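Moving the club to Rovley

Our chess evening has a new home from September, and since I've been asked the same things by text, by email and once through a car window, I'm putting it all on the blog.

For anyone who hasn't been following, we played in the back of the Lisik for a long time. It was a bar with a kitchen that closed at nine and a landlord who liked having people in on a dead night. In March the building was sold. The new owners were polite and gave us until the end of June, and then they put the rent on the back room up to a figure I'm not going to print. I spent most of the summer looking for somewhere else.

I saw four places. The first was a church hall with a good floor and a kitchen, but it had a choir next door on the same night, and the wall between the two rooms is a folding screen. I stayed for ten minutes of their rehearsal and could not have calculated a pawn ending in there. The second was a meeting room over a bank, which wanted us out by eight. The third was the library, and I'd have taken it, but they don't allow food or hot drinks and half our people come straight from work.

The fourth was the community building at Rovley, and that's where we're going. It's a plain room on the ground floor. It has long tables, a sink, a door that opens onto the parking lot, and heating that we control ourselves. The chairs are hard, so bring a cushion if your back is bad. The number 114 bus stops outside and the last one back into town leaves at 10:40, which is going to shape our evenings more than anything I decide.

That brings me to the clocks. At the Lisik we had a loose habit of starting whenever the second person sat down and finishing when the bar did. Rovley has to be locked by 10:30. I worked backward from that and I think we start at 7, play one long game or several short ones, and stop all games at 10:15. If a game is still going we write down the position and finish it the next week. Adjournments have gone out of fashion and I can see why, with every phone able to solve the position on the ride home, but this is a social club and there is no money in it.

I also used the break to go through the equipment. We own more than I thought and less of it is usable than I hoped. There were two cartons in my garage and another in the trunk of the car. Most of the sets were short a pawn or two. One had a king from a different set, taller than everything around it, and I remember playing with that one for a whole winter without it bothering me. I made up full sets from the leftovers where the sizes were close and put the rest aside for teaching beginners, where it doesn't matter if a rook is standing in as the queen.

The roll-up vinyl boards have lasted best. They wipe clean and they lie flat if you store them rolled with the squares facing out. I learned that late, after years of storing them the other way and holding the corners down with coffee cups. The wooden boards look better and people fight over them, but two have warped and one has a split along the middle. Folding boards are the most convenient to carry, and the hinge is always the first thing to go. 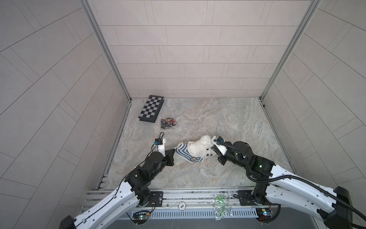 One reader wrote after my last post to say that a club should throw out every small folding set it owns and buy proper tournament size, with no exceptions, as nobody over fifty can tell the bishops from the pawns on anything smaller. I take the point about eyesight. Mine isn't what it was, and under yellow light I have picked up a bishop meaning to push a pawn. For the long games we'll use the full-size sets and I've put those in their own carton with a label on it.

I don't agree about throwing the small ones out. A small set is what you use on a train, or at the end of the table when the room is full, or to set up a position and argue about it while the real game carries on. They're also what I lend to people who come once and aren't sure they want to come again. I've lent out several over the years and most of them came back. The ones that didn't are presumably being used, and that's fine with me.

Storage at Rovley is one metal cupboard, shared with a yoga class and a group that does something with model trains. We have the bottom shelf. It will hold the full-size sets, the boards and the clocks if everything goes back where it came from. I've drawn a plan and taped it inside the door. Please follow it even if you can see a better way, and tell me about the better way afterward.

A word on money. The room costs less than the Lisik was going to and more than the Lisik used to. We have 400 left from the raffle and the sale of the old demonstration board, and that covers us into the winter without raising the door charge. After Christmas I'll look at it again. I would prefer a small rise to a membership fee. A fee means forms, and I'd be the one filling them in.

There will be tea and coffee from a kettle. I know this is a step down for the people who came for the fries.

We're also going to try a ladder again. The last attempt fell apart when the top three stopped accepting challenges and I had no rule to make them. So there's a rule now. If you're challenged you have a month to play, and if you don't, you swap places with the person who challenged you. You can't challenge the same player twice in a row. Games count if both players agree beforehand that they count. I'll start the order from last year's results, and new people come in at the bottom, which sounds harsh, but a strong newcomer will be in the middle of it by Thanksgiving.

I've been asked about ratings. I don't want to run official ones. Some of our regulars have a published number and some would be embarrassed to see theirs written down. For what it's worth, mine dropped under 1000 during a bad stretch some years ago and I kept turning up, and the games were no less interesting for it. If you want rated games, the Leite club across the river plays them every week and they're a friendly group. Several of us go to both.

On that subject, the Leite match is on again. Last year we lost, and we deserved to. Two of our boards were over before the tea was made, and I lost mine from a position where I was a clean knight up and stopped looking at the other side of the board. This year it's our turn to host, and Rovley has the space for it. I need people to say yes or no by the end of October. Maybe is hard to plan around.

I've been trying to prepare a bit for it. My plan for the summer was to learn one opening for each color and leave it at that. For Black I settled on the Caro-Kann, which suits me because the plans are simple and I rarely get blown off the board early. For White I've gone back to the London after a year of playing things I didn't understand. People groan when they see it. I get to move 15 with a sensible position and time on my clock, and then it's a game.

What has helped more than openings is going back over old score sheets. I kept most of mine in a shoebox. My handwriting gets worse as the games go on, so it's usually possible to tell where I got nervous. In game after game the mistake comes two moves after a trade of queens, when I've relaxed. I now sit on my hands for a full minute after every queen trade. I recommend the score sheets to anyone who wants to improve and doesn't feel like reading another book.

Directions for those who are driving: come out past the Hivau garden center, take the second left, and go slowly because the speed bumps are not painted. The entrance to the parking lot is just after the playground. There's a keypad on the main door and I'll send the code to regulars by text. If you're new, knock on the window at the side. Somebody will hear you, though if it's late in a tight game you may have to knock twice.

First evening is the second week of September. If you still have one of my sets at home, bring it with you, whatever state it's in.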